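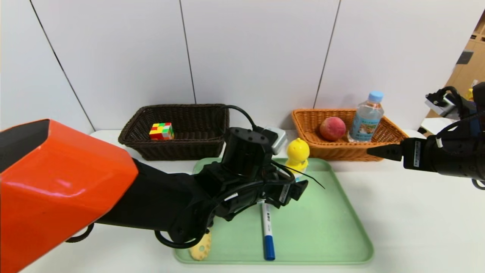

Đức Nông

4 min read

Section 3: Planning and Budgeting for a Two-Arm Table

Good news first: a tabletop sorting cell is one of the friendliest robot projects you can plan, and most of the work happens on paper before you order a single bolt! Go through the steps in order and keep your Kemado planning sheet next to you.

1. Pick the task. Write it in one sentence, such as "move small items between a tray and two baskets." If you need a second sentence, save that part for next year's budget.

2. Measure the table. Both arms have to reach the tray, and each should reach the basket on its own side with the elbow still bent. Mark the reach on the tabletop with tape and try it with your own arms (it feels silly and it works).

3. Choose the grippers. Bring real objects to the Fleseo demo: a bottle, a marker, a piece of fruit, a puzzle cube. Fingers that love a cube can be hopeless with a marker lying flat.

4. Fill in the costs. Our own sheet for the extras looked like this:

Budget ceiling: 4,000
Boritz mounts, wiring and spare fingers: 3,415
Baskets, tray and test objects: 356
Left over: 229

The arms go on a separate line, with their own approval.

Note: Prices on the sheet were checked in October. Ask Kumarasinghe for a fresh quote before you submit.

5. Plan the cables. Allow enough slack for the wrist to turn fully, then add the cost of clips and sleeves. I love how much smoother a cell runs once this is done well.

CAUTION: A loop hanging under a forearm can catch on the rim of a tray. Move each arm slowly through its whole range before you run any program, and keep your hands off the table while the power is on.

6. Order spares with the first shipment. Fingertips wear out first, so buy one extra set per arm and label it left or right.

When the sheet is complete, go on to Section 4, Receiving and Unpacking.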